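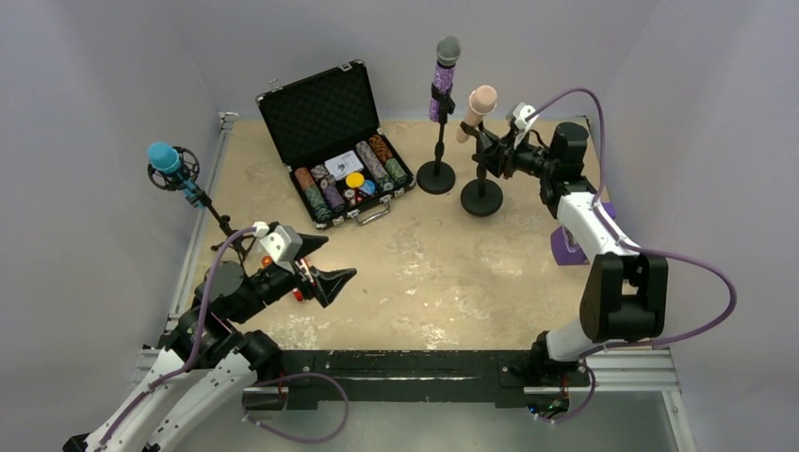 Bimanual cell, overhead-ish view. Poker case open, mics on desk stands.

Figueiredo clutter set – README

Last edit 2nd March, Wiremu Baxter. Ask me about the files, ask Severino Requena about the method.

What it is
Two-arm teleop recordings for testing Nomavance, our grasp re-ranking method. Recorded at the Mullwood lab. 36 episodes, all on the same table. Arms start from a fixed pose, operator drives both, grippers are two-finger parallel type on each side.

What the method does
Policy proposes 5 grasps per arm per step. Nomavance re-scores them with one extra term – how much the other arm's reach gets blocked if this grasp is taken. No retraining of the base policy. Weights are in the config, don't touch the blocking term unless you also rerun the calibration script.

Format
One folder per episode. Joint states, gripper width, wrist and fixed views, text instruction. Time stamps are in the host clock. Frames are already synced, dont resync them. Episodes capped at 600 steps, longer ones were trimmed at the end.
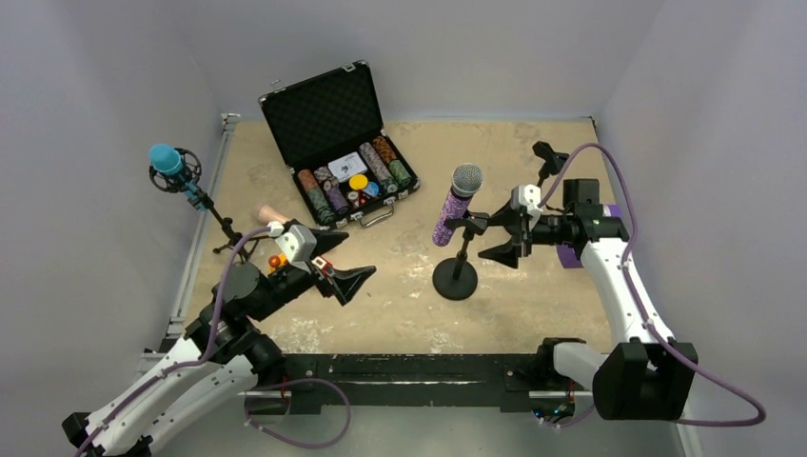 Re-ranking helps most on thin supports and holders, where one arm easily ends up in the other's way. Plain boxes and flat stuff, not much difference. Desk mic stands are the case we look at most. With the purple-handled mic clipped in at a slant and the right gripper's open fingers right by the stand, the base policy's top grasp is often on the pole, and that closes off the handle for the left arm. The empty holder farther back gets proposed too, more than it should. Blocking term pushes both down the list. Poker chips in the case are never a target, treat them as clutter.

Known problems
– instruction text says "stand" for both the stand and the clip, fix comming in June
– white wrist housings show up in the fixed view and confuse the segmenter now and then
– purple cables same thing, mask them
– scuffs on the tabletop get picked up as objects at low threshold

Not in here
Force data. Failed resets. The Curorthorpe runs – different table height, separate README.

Use
Research only. Cite the Figueiredo set and say which config you ran.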